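Gallery: House Rules for Hand-Held Gripper Work
Posted Saturday, June 5, 2021 by Kristine Espiritu

These are the rules we use at Briltberg when people record tasks with hand-held grippers.
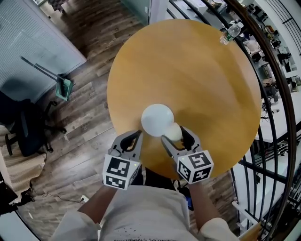

They apply to everyone who picks up a pair, including visitors and people who are only covering a shift. The full version is kept on the shared drive under Simard, and it gets looked at again in August. What follows is the short version, with a line or two per rule.

Markers

Keep the printed faces of the marker cubes clean and flat. Wipe them with a dry cloth at the start of a session, never with a solvent.

Do not write on a cube, and do not put tape on it. If a corner of the print is lifting, the gripper comes out of use until the face is replaced.

Left and right cubes carry different patterns and are not interchangeable. If you take one off for any reason, check it against the chart before you put it back.

Grippers

Open and close both jaws fully 9 times before the first take. You are checking for sticking, clicking or a finger pad that has shifted.

Hold the body, not the fingers. Squeezing the fingers together by hand bends the pads and changes how they close.

Set a gripper down on its side when you are done with it. Standing it on the cube wears the print.

Worn pads are changed in pairs. Log the change even if it takes one minute.

Table and objects

Use the object set on the task card. If you swap a ball, a block or a cup for something similar, write it on the card, with the size and the colour.

Start positions should vary from take to take unless the card says they are fixed. People drift into putting things down in the same spot, so move them on purpose.

Objects that roll need a clear edge policy. If one goes off the table, stop the take, mark it as dropped and start a new one. Do not chase it with the grippers on.

The table stays where it is for the whole session. If it gets bumped, note the take number.

The person recording

Sessions run 40 minutes and then you take a break. This applies to experienced people too, and it is the rule we are asked to bend most often. The answer is no.

Work at a normal pace. A slow, careful take is fine if that is how you would do the task. A slow take put on for the recording usually has to be redone.

Sleeves should be short or snug at the wrist. Take off rings and watches that could catch on the trigger.

If your shoulders or hands hurt, stop. You do not need to finish the card, and you do not need to give a reason to the shift lead.

Other people nearby

Anyone who works within range of the recording area must have been told about it and must have signed the notice. New staff sign on their first day.

Screens that show client material are turned off or turned away before recording starts. Check this yourself.

Anyone can ask for a take to be deleted. Send the request to Kristine and it will be done the same day. There is no form.

Takes and labels

A take begins with both grippers open and away from the objects. It ends the same way. Takes that begin halfway through a grasp are rejected by Turnik, our checking tool, and they have to be recorded again.

Failed grasps are kept. Label them as failed and move on. We lost a lot of useful material in the first month by throwing these out.

Do not trim takes by hand. If the start or end is wrong, flag it and leave the file alone.

Labels are filled in during the break, while you still remember what happened. Labels done the next day had the most errors in our last check, in which 323 of 2,934 takes needed a correction.

Use the words on the list. "Pick up", "grab" and "lift" are three separate labels in the old Flevia files and should have been one.

Stopping and reporting

Stop the session if tracking drops out twice in a row. Restart the recorder once. If it drops out again, close the session and report it.

Damaged gear goes in the red tray with a note saying what happened. We do not charge people for breakage.

Near misses are reported too: a trip, a pinched finger, a gripper that slipped out of someone's hand. Two lines in the book is enough.

Changes since the last version

The rule on deleting takes used to allow three working days. The break rule used to be 60 minutes and was shortened after staff asked for it. The rule on marker tape is new.

Questions and corrections go to Kristine Espiritu at the Briltberg front desk, or leave a comment in the Simard folder.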